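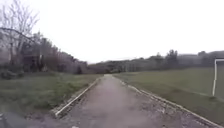 1/ Can a machine do the boring outdoor jobs yet? I've been pestering everyone about this since June, and I have opinions now, so here comes a thread. I mean proper chores – mowing, edging, sweeping, picking up litter, carrying a bag of sand from the shed to where it's needed. The stuff I do at home in a small way and at Gusstead in a much bigger way.

2/ Mowing first, as it's the one where I'm happiest! The Olar has been cutting my own lawn all season and I have barely touched the old petrol thing. It gets round the apple tree, it gets under the washing line, it goes home when it rains. I clean the underside and swap the blades, and that's my whole share of the work.

3/ An open field is kinder still. Flat grass, few obstacles, nobody's slippers left out. Anything that can hold a line can cut a field, and I'd hand that job over tomorrow.

4/ Paths are where it gets interesting. We look after 2,260 metres of them at Gusstead, and the surface changes as you go along: worn tarmac in one place, loose stone in another. A person with a broom adjusts without thinking. You press harder here, flick lightly there, and leave the gravel where it belongs.

5/ The Matos sweeper doesn't adjust, or the one we had on trial didn't. Lovely on the workshop floor (I'd have it back for that in a heartbeat, it got right in under the benches). Outside it treated every loose stone as rubbish and filled its bin with perfectly good path in the first stretch. I tipped it all back out with a shovel.

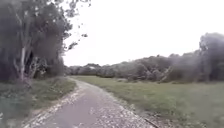
6/ Could a machine keep a path like ours clear on its own today?

Parts of it. Leaves on a smooth middle strip are well within reach, but the stony edges still need a person, and so does anything growing in over the side.

7/ The edge is the hard bit because there are so many sorts of it. You get stone thinning out into grass, so where does the path stop? I know where I think it stops. The chap before me had other ideas, and you can still find his line if you scrape with your boot.

8/ Where there's a kerb, things look up. Give a machine a hard line to follow and it can run a trimmer along it all morning without getting bored, and it won't wander off for tea halfway either. 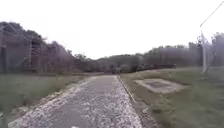 Pale gravel down both sides of the tarmac, kerb on the right.

9/ Weeds in cracks: I'm hopeful! Telling green from grey is the sort of thing cameras are good at now. Getting the root out is another matter. I've watched a lot of demonstrations where the top comes off beautifully and I know full well what it'll look like in a fortnight.

10/ Litter: nearly. A bottle on tarmac, fine. A crisp packet down in long grass, I wouldn't bet on it. And a small white something on the ground might be a stone, a bit of paper or half a golf ball. I have bent down for all three.

11/ Carrying is the one I'd pay for. A barrow that follows me to the far end and back would save my knees more than anything else on this list. Wurlow had a little tracked one on loan, and it took over 70 kilos up a slope with me strolling behind it like royalty. It did stop dead at a puddle and wait for me to decide something.

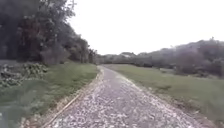

12/ And that waiting is the part I'd most like to see fixed. I don't mind a machine being slow. Slow is fine on a long path with nothing else on. But if I have to walk the length of it to press a button, I may as well have brought the rake and done the job on the way.

13/ For anyone adding up: hiring the sweeper for a season was quoted to us at £2,000, and that didn't cover someone to empty it. We've put the idea off and bought better brooms. The wide ones with the stiff bristles, very pleased with them.

14/ So my list as it stands. Mowing, hand it over. Workshop floor, hand it over. Kerbed edges, soon I reckon. Loose gravel, weeds with roots, litter in the long stuff, still mine for now, and I'm quite fond of the gravel if I'm truthful.

15/ If you've had a sweeper working on loose stone, please tell me which one and what brush you had on it. Soft, stiff, anything. I'm trying a softer one in the workshop next and I'll add to this thread once I've had a proper go with it.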